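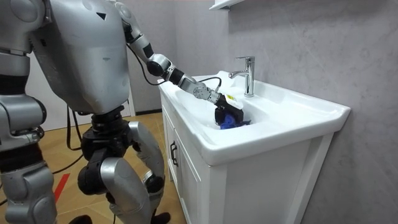

洗面台の清掃および安全点検表(コメント付き)

建物:Tufa宿泊棟
場所:371号室 洗面室
点検の月:2月
記入者:Mulugeta Gudeta(Drenamach 設備管理)
判定の書き方:良/注意/要処置

この点検表は、清掃のときに一緒に使うものです。全部で11項目あります。判定の欄だけでなく、コメントの欄にも必ず何か書いてください。「特になし」でもかまいません。空欄のままですと、見たけれど問題がなかったのか、見るのを忘れたのか、後で読む人に区別ができません。
日本語の表現に間違いがありましたら、赤いペンで直してください。次の版に反映いたします。

始める前に

1. 洗剤の確認
判定:良
コメント:Prudemow中性洗剤を使いました。ボトルのふたは閉まっていました。希釈は2000ミリリットルの水に対してキャップ2杯です。前の版の表には「少量」とだけ書いてありましたが、人によって少量の意味が違いますので、今回から数字を書くことにしました。塩素系の洗剤は、この部屋では使わないでください。酸性の水あか取りと混ざる危険があります。二つの種類を同じバケツに入れて運ぶこともしないでください。

2. 手袋と換気
判定:良
コメント:換気扇は点検を始めるときにつけて、終わってからもしばらくそのままにしました。音が少し高いように感じますが、風は出ています。ティッシュを近づけると吸い付きましたので、良としました。

3. 布の区別
判定:注意
コメント:青い布はボウルとふちのため、紫の布は水栓の仕上げのため、という決まりです。ところが洗面台の左のふちでは、青い布の下に紫の布が重なっていました。重ねて置くと、仕上げの布に洗剤や汚れが移ることがあります。また、青い布はふちの外側まで垂れていました。垂れている布は、そばを通る人の服に引っかかって落ちることがあります。使っていない布は、別々に、たたんで置いてください。布の置き場所については、表の最後にも書きました。

4. ボウルの汚れ(拭く前に見ること)
判定:注意
コメント:ボウルの手前の斜面、排水口より手前のところに、細くて薄い黒っぽい筋があります。少し曲がった線です。汚れなのか、こすれた跡なのか、見ただけでは私には判断ができません。ひびの場合は要処置になりますので、爪の先で軽くなでて、引っかかりがあるかどうかを確かめてください。金属のへらや硬いスポンジは使わないでください。陶器の表面のつやは、一度なくなると元に戻りません。
明かりが表面に反射しますと、このような薄い線は見えにくくなります。立つ位置を変えて、少なくとも左右の両方から見るようにお願いします。

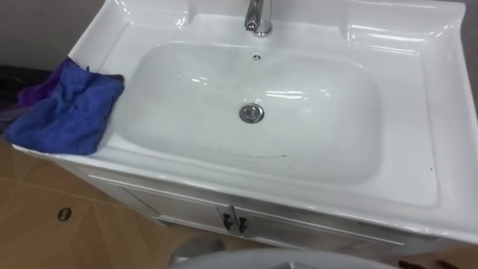 5. 排水口とオーバーフロー穴
判定:良
コメント:排水口の栓は丸い金属のもので、目で見えるさびはありません。栓を外して髪の毛を取り、同じ向きに戻しました。戻すときに斜めになると水の流れが遅くなりますので、上から軽く押して、平らになったことを確認してください。水栓の下にある小さな穴(オーバーフロー穴)は忘れられやすい場所です。綿棒で金属の輪の内側を一周拭きます。綿棒を奥まで押し込む必要はありません。先の綿が中で取れてしまったことが、別の部屋で一度ありました。

6. ボウルの内側の拭き取り
判定:良
コメント:布は丸めすぎないで、手のひらくらいの大きさにすると力が均等になります。上から下へ、排水口の方向に拭きます。左の内壁は、右利きの人には少し拭きにくい場所で、洗剤が残りやすいです。指で触って、ぬるぬるした感じがあれば、水拭きをもう一回してください。最後に、底の近くの水滴も取ります。小さな水滴でも、そのままにしますと白い跡になります。この建物の水は、跡が残りやすいように思います。

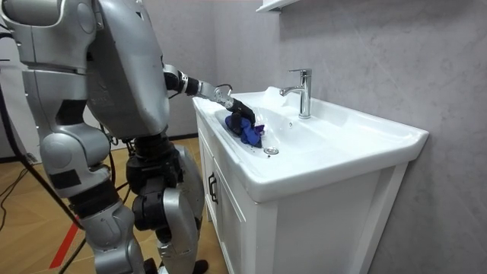

項目6 ボウル左側の内壁に当てた青い布。右下に小さな水滴が見えます。

7. 水栓のぐらつきと水漏れ
判定:良
コメント:水栓の根元を両手で持って、前後左右に軽く動かしました。動きません。根元のまわりの細いすき間に水がたまることがありますので、紫の布の角を使って拭いてください。水を止めた後、そのまま一分待って、先から落ちるしずくがあるかどうかを見ます。今回はありませんでした。水栓は磨いてある金属ですから、指紋がよく目立ちます。点検の後に触った場合は、もう一度仕上げをお願いします。

8. ふちと奥の角
判定:良(方法について下のコメントを読んでください)
コメント:洗面台の上の平らなふちは幅が広いので、つい中央だけ拭いて終わりにしてしまいます。汚れが残るのは、だいたい奥の角です。左のふちの奥の角から始めて、手前に進んでください。反対の順番ですと、きれいになった手前の部分に、奥の汚れを運ぶことになります。
歯みがき粉の固まったものは、すぐにこすらないで、ぬらした布を少しの間当てておきますと、やわらかくなります。前回の担当の方から「何分当てるのですか」という質問がありました。私は2分にしています。
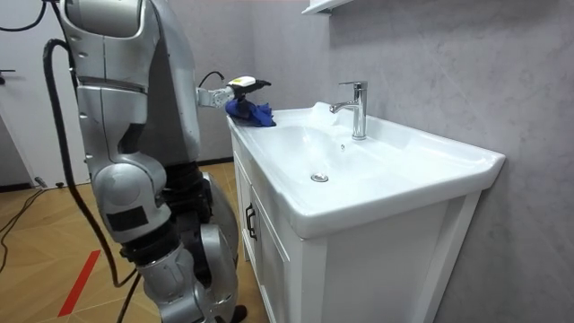

項目8 左のふち、奥の角に近いところに当てた青い布。

9. 陶器の欠けと手前の角
判定:良
コメント:手前のふちは厚くて丸みがあるので、手をついてもけがをしにくい形です。それでも欠けがあれば、小さくても刃物のように切れます。目で見てから、手袋をした手で触ってください。最初から素手で触ることはやめてください。今回、欠けは見つかりませんでした。欠けを見つけたときは、テープを貼って、その日のうちにDrurardの修理受付に連絡します。

10. キャビネットの扉と中の配管
判定:要処置
コメント:扉の開け閉めには問題がありません。中の排水管の継ぎ目の下に、丸い水の跡がありました。紙を当てましたが、紙はぬれませんでした。ですから、今漏れているのではなく、前に漏れた跡かもしれません。ただ、前回の表には何も書いてありませんので、いつからあるのか分かりません。跡のまわりに鉛筆で線を引きました。次に点検する方は、線の外まで広がっているかを見てください。線は消さないでください。Drurardには、急ぎではない依頼として連絡しました。返事はまだ来ていません。

11. 足もと
判定:注意
コメント:洗面台の前の床は、しぼった布からのしずくで滑りやすくなります。布をしぼるときは、必ずボウルの上でしてください。当たり前のことのようですが、先月、隣の部屋で滑った人がいました。けがはありませんでした。拭いている途中でも、床にしずくが落ちたら、先に床を拭きます。床用の布は青でも紫でもありません。灰色です。

次回までにお願いすること

項目3:布をかける場所を、壁の横のフックに決めたいと思います。反対の方がいらっしゃいましたら、2月中に教えてください。色の札は私が作ります。
項目4:細い筋の場所を、次の表にも書き写してください。長さが変わったかどうかが大切です。
項目10:Drurardからの返事があれば、この紙の裏に日にちと担当者の名前を書いてください。

布の洗い方について(質問がありましたので)
青い布と紫の布は、同じ洗濯機でもかまいませんが、柔軟剤は入れないでください。水を吸う力が弱くなります。洗う回数が200回とか300回とか、いろいろな意見を聞きましたが、私は回数よりも手触りで決めています。端がほつれて糸が出ている布は、水栓に引っかかるので、捨ててください。

控えは事務室の緑のファイルに入れました。

記入:Mulugeta Gudeta
確認者の印: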